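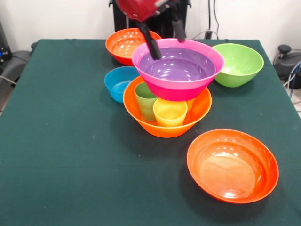 4.2 Open day at Jellside. The tidying task was shown to the public on July 7, 2018, with the Palomino controller running unchanged from the laboratory trials. Almost 133 visitors attended. The table was laid with coloured plastic bowls and cups on a dark green cloth, and nested items, such as the pink bowl overlapping the large orange one that held the cups, drew the most questions. Staff from Bullora gave a short talk before each run.

Figure 2. Arm and parallel gripper over the table, with the fingers open.

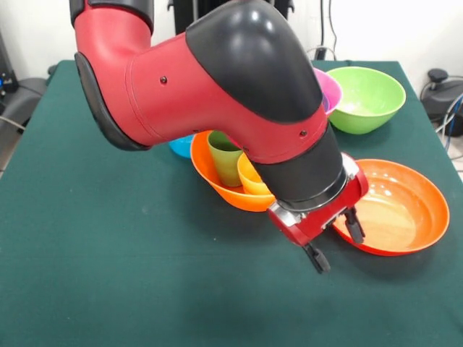
One visitor asked whether the arm would manage as well in an ordinary kitchen, where bowls are seldom all of different colours. The point was noted – it bears on the colour cues discussed in Section 5 – and a plain white set will be tried in September.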